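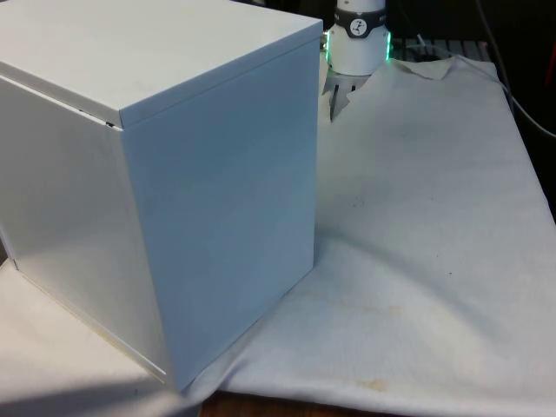
Brenda Ulloa wrote to ask whether the Wostwood packaging fair is worth the drive if you only sell a few boxes of soap a month. I think it is, if you go early.

Doors opened at 10. Parking was free but the lot is gravel and fills from the far end, so wear decent shoes. There were 128 stands in two halls. Hall A had the big printers and Hall B had the small makers, and I spent most of the day in B.

Drirkora had the longest line. They do rigid gift boxes with lift-off lids, and their minimum order is now 355, down from what they quoted me in December. White is the cheapest. Colors add two weeks. I asked about inserts and was told to send a drawing.

Clallari sells tissue and ribbon by the roll. Prices were fair, but they take cards only for orders over $20, so bring cash. Insaurralde gave a talk on shipping damage at noon. The room was too small and I stood in the hallway, but the part on corner crush was useful and I took two pages of notes.

Lunch was a sandwich truck by the east door. The coffee ran out before one.

I left at three with a bag of samples and a sore back.

Print this page | E-mail this page

Comments (2)

Emiliano Escobar: Did Drirkora say if the lids are sold separately? Mine wear out first.

Brenda Ulloa: Thanks, I'll go next year and bring cash.

Contact | Copyright 2025 | Back to top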